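Igor Danko has been hanging and repairing interior doors for 30 years, most of that time at Naslow, a small joinery shop in Pretcombe. He is often called in after someone else has given up. In his view most sticking doors are fixed in the wrong place.

"People plane the edge first," he said. "They see it rubbing at the top and they take wood off the top. Then the weather turns and there's a gap you can put a finger through."

He starts at the hinges. A loose top hinge lets the whole door drop toward the latch side, and the cure is often a longer screw that reaches the stud. He carries a box of them in his coat.
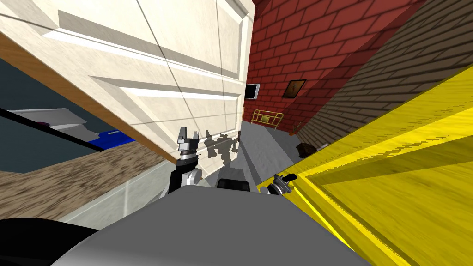
Picture: a white paneled door

Paneled doors are most of his work. Danko prefers them to flat ones, which he finds dull to paint and easy to dent. A solid paneled door is built so the panels can move a little inside their frame as the air gets damp or dry. Trouble comes when too much paint glues them in place.

"You hear a crack one night in winter and you think something fell," he said. "It was the panel letting go."

He learned the trade from Otakar Brabec, who ran the shop before him and did not allow power tools near a hinge mortise. Danko uses a router now, but he still cleans the corners with a chisel. A careful fit takes him almost 2 hours. He charges $145 for a plain rehang and more if the frame has to come out.

Old frames are rarely square, he said, and there is no use pretending they are. He measures the opening at the top, middle and bottom, then checks both diagonals. If the house has settled, he cuts the door to suit the opening.
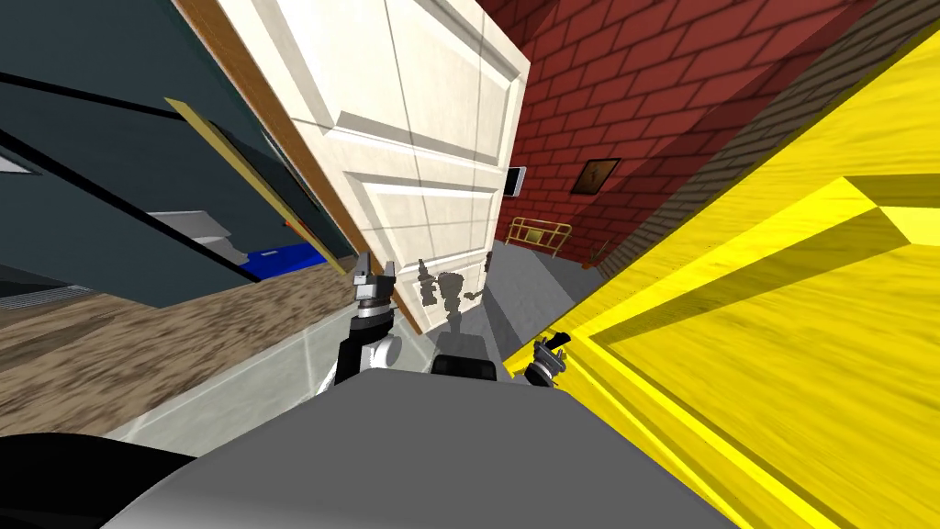 On paint and color

Danko does not paint doors himself, but he has opinions about it. The top and bottom edges should be sealed before the door goes up, and he says they hardly ever are. Bare end grain takes in water faster than any other part.

"I run my hand along the bottom," he said. "If it's rough, I know why I was called."

He has seen more color in the last few years. White is still the usual order, but customers ask for greens and dark blues, and now and then something brighter. He tells them to try it on a board first and look at it in the evening.

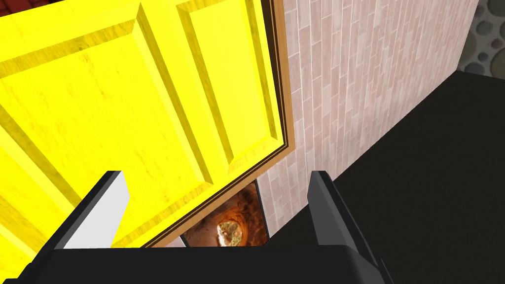
A yellow paneled door with a brown frame.

For the order of work, he suggests panels first, then the crosspieces, then the long uprights - and leaving it alone once the paint starts to drag. Most of the runs he sees come from going back over it.

He would also like people to keep their old hardware. Modern latches are fine, he said, but the old ones can nearly always be cleaned and oiled, and they already fit the hole.
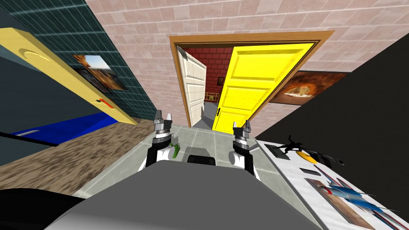

Baoshan Yu disagrees on that point, and said that old latches wear in ways oil will not fix, so that a new one is cheaper than a second visit. Danko has heard the argument before.

"Maybe for a closet," he said. "For a door you use every day, I'd try the oil."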